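**Can I bake a loaf in a steel tin instead of glass?**

My old glass loaf dish has cracked and I only have a rectangular stainless steel one to replace it. The Brotatport recipe says 225 degrees for the first 20 minutes, then lower. Do I need to change anything? I've had pale sides before and I'd love a proper crust!

---

**Answer 1** (accepted)

Great question, and you're going to enjoy this! Steel heats up faster than glass but it's shiny, so it throws some of the heat back and the sides can stay pale. What I do:

- keep the 225 start
- drop to 207 (my oven is digital and fussy – yours may only do 205 or 210)
- take the loaf out of the tin for the last few minutes and put it straight on the shelf

That last bit is brilliant for the crust. Line the tin the first few times too, plain steel does love to grab hold of dough. I bake a 70% water dough from Lundeo flour this way nearly every weekend and the sides go a gorgeous deep brown.

---

**Answer 2**

just use butter, loads of it. works for me

---

**Answer 3**

Agree with the first answer. Check the tin is meant for the oven though, as some steel containers are only for storage and have a plastic base or coating.
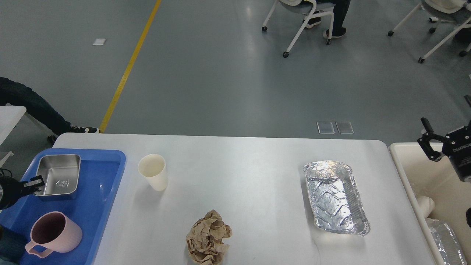
*Steel container and pink mug in the blue tray*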